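トライレックス(Trirex)社研究棟 一般公開 視察報告

産業技術交流会 視察部会

当部会は去る十二月、トステロ(Tostero)市にあるトライレックス社研究棟の一般公開に参加した。同社は多指ハンドを備えたロボットの開発と、その動作データの収集を主たる業務としている。今回の公開は取引先、教育機関および近隣の事業者を対象とするもので、来場者は事前登録制により200名を超えたとの説明があった。以下、見学の概要ならびに質疑の要旨を報告する。

受付は研究棟正面の「ジウコフスキ(Ziółkowski)ホール」に設けられていた。ホールの名称は創業期の建屋を設計した技術者の姓に由来するという。受付では来場者証と保護眼鏡が貸与され、撮影可能区域を示した構内図が配布された。当部会の一行は午前十時の組に編入され、案内役として同社データ運用課長のルワジ・アダムス氏が同行された。

見学に先立ち、アダムス氏より事業の全体像について説明を受けた。同社では、作業者が遠隔操作によりロボットに手作業を行わせ、その際の手首部カメラの映像、関節角度および指先の力覚値を同時に記録している。記録は自社開発の管理ソフトウェア「ヒスタマー(Histamer)」に集約され、不備のある区間を除いたうえで学習用データとして整備される。公開当日は、実際の収集業務が行われている区画の一部が見学経路に組み込まれており、来場者は仕切りの外側から作業の様子を見ることができた。

収集区画では、手首部カメラの映像が通路側の表示装置に映し出され、操作者が見ている画面と同じものを来場者も確認できるようになっていた。一回の収録時間は60秒を標準とし、作業の区切りごとに操作者が合否を入力する。物を取る、置く、向きを変えるといった基本動作が中心であり、同じ動作であっても対象物の位置と手の進入方向を変えて繰り返すことが定められている。

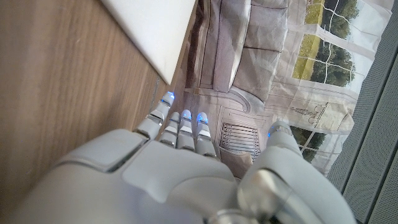 操作者の育成については、とくに時間を割いて説明が行われた。新任者はまず模擬環境で操作の遅延に慣れ、次に熟練者の隣席で補助入力を担当し、その後に単独での収録を許可される。単独収録に移行するには100件の試行を提出し、内容の審査を受けなければならない。審査では動作の速さよりも、指の開き始めと接触の瞬間が映像上で判別できるか否かが重視されるとのことである。アダムス氏は「失敗した試行も消去せず、失敗として正しく分類することを求めている。分類の誤りは失敗そのものより後の工程に影響する」と述べられた。

休憩の取り方にも規定があり、操作者は連続して収録に従事することができない。交代の時刻は区画ごとにずらしてあり、引き継ぎの際には対象物の配置、照明の設定、直前に発生した異常の有無を所定の様式に記入する。見学中にも一度交代があり、前任者と後任者が画面を見ながら短く確認を行う場面に接した。様式の写しを希望したところ、空欄のものを一部提供いただいたため、本報告に添えて事務局に保管した。

続いて、収録環境の管理に関する説明を受けた。学習に用いる映像が特定の部屋の特徴に偏ると、別の場所で同じ動作が再現されにくくなる。同社では作業面の材質や背景の図柄を入れ替えながら収録を進めており、印刷された背景幕やマットもその手段として用いられている。入れ替えの履歴はすべてヒスタマーに登録され、どの条件の記録がどれだけ蓄積されているかを一覧できる。不足している組み合わせが翌週の収録計画に反映され、計画表は毎週月曜日に更新される。

背景に用いる図柄の選定基準について当部会から質問したところ、写実的な室内に限定せず、現実には存在しにくい空間の図柄も採用しているとの回答であった。背景の内容に左右されず、手と対象物の関係を捉えられるようにするためである。ただし、図柄の効果を個別に切り分けて評価する方法はまだ確立しておらず、今後の課題として認識しているとの補足があった。 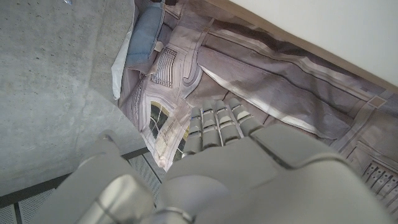 保守作業室においては、ハンドの点検工程の実演が行われた。指の関節は屈曲と伸展を繰り返すため、配線と腱機構の摩耗が避けられない。点検担当者は各指を順に基準姿勢へ動かし、指令値と実測値の差を読み取ったうえで、許容値を外れた指のみを調整の対象とする。手首部カメラについても、取付角度のずれを確認するための校正板が常備されていた。点検結果は機体ごとの台帳に記載され、収録記録の側からも参照できる。ある時期の映像に不自然な傾きが見つかった場合、台帳を遡ることで原因の特定が容易になったという。

なお、実演の途中で点検用端末の通信が一時切断され、再接続まで数分を要した。担当者は予備の端末に切り替えて説明を継続された。こうした事態への備えとして予備機を各室に置いていること、切断時にはハンドが現在の姿勢を保持する設定としていることについても、その場で説明を受けた。

体験コーナーは二階の実習室に開設されていた。来場者は二人一組となり、一人が操作用グローブを装着し、もう一人が画面上の記録開始と終了を受け持つ。当部会からも2名が参加した。参加者の報告によれば、指を閉じる動作そのものは比較的早く習得できたものの、対象物との距離を映像のみで判断することは難しく、手前で指を閉じてしまう試行が続いた。指導員からは、手首の角度を先に決めてから前進させるよう助言があり、その後は動作が安定したとのことである。

午後の質疑応答では、参加団体から多岐にわたる質問が寄せられた。主なものを次に記す。

収録データの外部提供について。現時点では共同研究の相手方に限って提供しており、一般への公開は予定していない。共同研究の申し込みは随時受け付けるが、提供可能な範囲は契約ごとに協議するとの回答であった。

作業者の映り込みについて。収録区画への立ち入りは制限しているものの、手首部カメラの向きによっては人物が映る場合がある。該当する区間は一次確認の段階で抽出され、担当者の目視を経て処理される。確認を自動処理のみに委ねる考えはないとのことであった。

中小事業者における導入の可能性について。多指ハンドは汎用性に優れる反面、単純な把持作業では従来型の二指グリッパーに比べて保守の負担が大きい。同社としては、対象物の形状が頻繁に変わる工程から検討を始めることを勧めているとの見解が示された。当部会の会員企業には多品種の箱詰めや仕分けを手作業で行う事業所が多く、参考となる指摘であった。

安全面に関しては、共同作業を前提とした運用基準の整備状況を尋ねたが、社内基準を改定中であり、詳細は回答を差し控えるとのことであった。改定後に改めて照会することで了解を得ている。

閉会後、アダムス氏との間で今後の交流について意見を交換した。同社からは、会員企業の作業工程を題材とした収録の試行について提案があり、当部会としては対象工程の候補を取りまとめたうえで回答することとした。候補の提出を希望する会員は、作業内容、対象物の寸法および重量、現在の作業人数を記載のうえ、事務局まで連絡されたい。様式は問わない。

末筆ながら、繁忙の折に視察を受け入れ、長時間にわたり案内と説明の労を取られたアダムス氏ならびに関係各位に対し、部会を代表して厚く御礼申し上げる。配布資料一式は事務局において閲覧に供している。貸し出しを希望する場合は、閲覧簿に所属と氏名を記入すること。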